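Project report, unit on tourism and small accommodation
Submitted December 31, 2024

## Why we looked at the kitchen

Our group studied Plavano, a small hostel and camping ground near the town of Bumska. The owners asked us one practical question: should they build a second shared kitchen, or change how the first one is used? They have 97 beds and a large lawn for tents, and all guests cook in the same room. In the reviews we read, the kitchen was the most common complaint. The beds and the showers were almost never mentioned.

We had little experience with this kind of work, so our method was simple. During April we gave a short paper form to guests at check-out. It had six questions, and the last one was open. We received 222 forms that we could use. Some others were empty on the back side, and we left those out.

## What the guests told us

Most guests wanted to cook between six and eight in the evening. They did not mind sharing a stove. They minded waiting for the sink, and they minded the fridge, where old food stayed for weeks without a name on it. Families with children had the hardest time, as they could not move their dinner to a later hour.

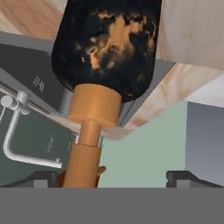

Tent guests gave different answers from the guests in rooms. They cooked outside when the weather was dry and came indoors only to wash up. On rainy evenings both groups arrived together, and this is when the staff at the front desk heard the complaints.

We also visited Amundsen, a hostel of similar size on the other side of the lake. Their kitchen is smaller, but it has 2 sinks on opposite walls and a coloured label for each day of departure. Food with an old label is thrown away every morning. We were surprised how calm the room was at dinner time.

## Cost and advice

A new kitchen was priced by the builder Draltar, and the amount was far above what the owners can borrow now. A second sink, labels and one more drying rack can be done for 500 dollars if the owners do the plumbing with their own tools, as they told us they can.

Our advice is to begin with the sink and the labels before next summer, and to give out the same form again the following April. If the waiting time is still a problem, the covered area behind the laundry could be used for washing up by the tent guests.

## Limits of our work

April is a quiet month at Plavano, so our answers may be too kind. The form was only in English, and several guests asked for help to fill it in.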